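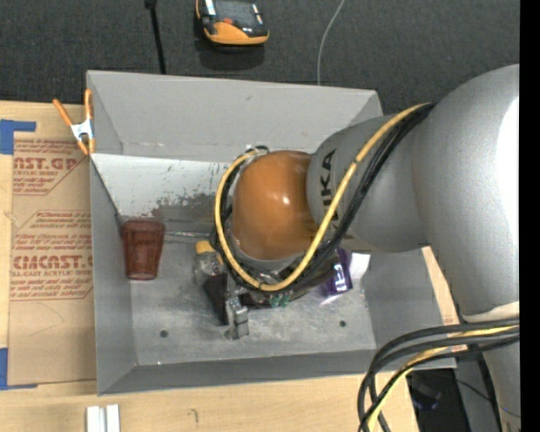
Page last changed: 10/28/22

Grgić Automation Board > Cell upkeep > Cable routing on a bin picking arm

kbosk
Bin cell at Dorham, overhead view. The yellow cable and the black bundle run down across the joint, under the orange-brown dome and back up around its left side. Controller logged fault 2102 on 6 wrist moves yesterday, always with the last joint near the end of its travel. Clears on reset. I suspect the loop is short. Has anyone rerouted one of these?

plork_tech
Probably a broken conductor, not length. Jog the last joint slowly through its full range and watch the signal. If it drops at one angle, swap the cable before you move anything.

effie_m
Disagree with swapping first. A new cable on the same path gets the same bend. Note the angle where it drops, free the loop, repeat the jog. If the fault moves, it's routing.

plork_tech
Freeing the loop with the arm over a bin with tall walls is how you snag it. Lift clear first. I'd also look at the second bundle, lower right, where it leaves the arm and bends sharply down over the table corner. That bend bothers me more than the one at the dome.

kbosk
The lower bundle doesn't move much on this program. Point taken on the bend though.

Kerkisen51
Any movement over a hard corner counts. Put an edge guard there and hang the bundle from a bracket so the corner carries no load. Unrelated: what is the acrylic for? It's still in its paper, with blue tape on the left corners.

kbosk
Base for a parts tray next to the bin. Not cut yet.

effie_m
Then move it before you jog at low height. And check the spring clamp at the upper left of the bin. Orange handles stick up past the wall. Is it in your collision model?

kbosk
No. The bin is, the clamp isn't.

effie_m
Add it as a box with 2 inches of margin, or use a fixture that sits below the rim.

plork_tech
A box is fine. A low fixture means drilling the table, and then you have to teach the bin frame again.

kbosk
Jogged it this afternoon, arm raised. Signal drops at one angle with the loop tied and at the same angle with it free. Replacement cable ordered from Plorkirard, due in December. Running with that joint limited until then. Edge guard goes on Monday.

effie_m
Fair enough, conductor it is. I'd still add slack when the new one goes in.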